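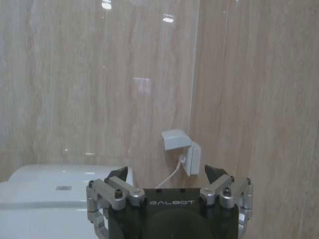 Figure 1. Outlet on a beige wood-grain wall, with the body of a white appliance at lower left.

4. Reporting of small faults by tenants

4.1 Setting and material

The two estates in this study, Murncombe and Prerero, are managed by the same company, Flosance, under the same form of lease. The lease asks the tenant to report any fault "without delay" and gives a telephone number and a postal address. It does not say what a fault is. A tenant who reads the lease closely will find that light bulbs, filters and blocked traps are the tenant's own concern, while outlets, fixed appliances and the plumbing behind the wall belong to the landlord. The clause on drains names neither party.

We worked from 242 completed questionnaires and from the repair ledger kept by the Flosance office. The ledger records the day a report was received, the address, a short description and the day the job was closed. It does not record when the fault began. For that we had to depend on the tenants' own memory, and the answers should be read with the usual care. A person who has put up with a dripping faucet through a winter is not likely to know the week in which it started.

Murncombe was built first and has the older pipework. Prerero was finished in 2000, and most of its kitchens and bathrooms still have their first set of fittings. The difference matters less than we expected. Older fittings bring more reports overall, but the gap between noticing a fault and reporting it is similar on the two estates.

4.2 Which faults are reported

Faults were sorted by the room in which they occurred and by whether the tenant could go on using the room. The second point explained most of the variation in delay. Loss of heating and loss of hot water were reported the same day in nearly every case. Loose outlets, stiff windows and worn door seals were reported late, or were mentioned to the repair worker during a visit for something else. The ledger contains many entries of this kind, marked "also" in the description column. A visit to replace a thermostat might carry three such additions, none of which had been reported before.

Tenants gave different accounts of why they waited. A common one was that the fault was too small to justify a call. Another was that the tenant intended to fix it and had bought the part. Several respondents at Murncombe said they had been told at some earlier time that a repair would be charged to them, and had stopped calling. We found no such charge in the ledger for the years we examined, but earlier ledgers have been lost and the accounts may well be correct.

Bathrooms need separate treatment. A slow toilet or basin is rarely out of use altogether. The household adapts to it, for example by waiting between flushes or by using the plunger on a regular basis, and the adapted routine can go on for months. When the report finally comes, it usually describes a single event, such as an overflow, and leaves out the period before it. The office then treats the job as a new blockage. The worker clears the trap and closes the entry, and the condition of the pipe further down is not checked.

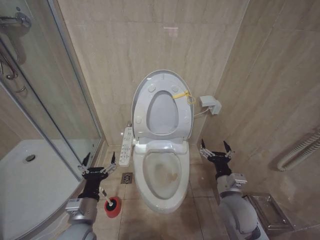 Who should pay to clear a slow drain in a rented apartment? On both estates the landlord pays when the obstruction lies beyond the trap, and in practice Flosance has also paid for most jobs at the trap itself.

This practice is not written down anywhere that a tenant would see it. Office staff follow it as a matter of habit, and it was explained to us in two slightly different versions. One version sets a limit on repeat visits to the same address in a single year. The other has no limit. Tenants, for their part, mostly assumed that they would be billed. The assumption was stronger at Prerero, where turnover is higher and fewer people have a neighbor to ask.

4.3 The Liew form

In July the office began using a one-page report form, known as the Liew form, which lists common faults by room with a box beside each. The tenant checks the boxes that apply and adds the week in which the fault was first noticed. Copies were left in the entry halls and sent out with the rent statement. The telephone line stayed open as before.

The form changed what was reported more than how much. Calls about heating and hot water continued to come by telephone. The forms brought in the small items that had formerly been recorded as "also," and they brought them in earlier. Slow drains had a box of their own under both kitchen and bathroom. The share of drain reports that mentioned an earlier period of trouble rose on both estates, and in 5 cases the date given led the office to order an inspection of the stack instead of a single visit. Of the forms returned in the first month, 20 had been filled in only on the bathroom side.

Not everyone found the form an improvement. Households with a single urgent fault had no use for it, and some tenants disliked checking a long list, which they felt made their home look neglected. The box for "week first noticed" was often left blank. Where it was filled in, the entry tended to be the first of the month.
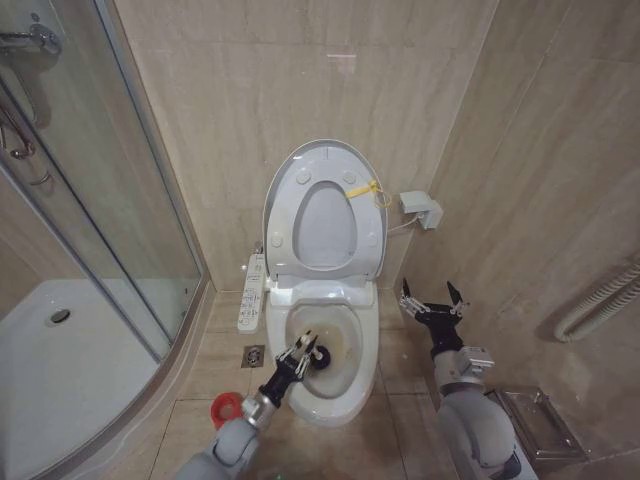 One tenant at Murncombe wrote in the margin that she would have reported her drain a year sooner if the lease had said in plain words that it was the landlord's job, and that a new form did not settle the matter. Similar remarks appear on other returned copies. We take them to mean that uncertainty over payment delays reports more than any difficulty in making them.

4.4 Limits of the material

The ledger was kept by several hands, and the descriptions vary in detail. "Toilet slow" and "toilet blocked" seem to have been used for the same condition by different clerks, so we combined them. Reports made in person at the office were sometimes entered in batches at the end of the week, which shortens the apparent time to repair for those jobs. We did not correct for this. Tenants who moved out during the study were not followed, and their unreported faults appear, if at all, in the inspection notes taken between leases. Those notes are discussed in Section 5.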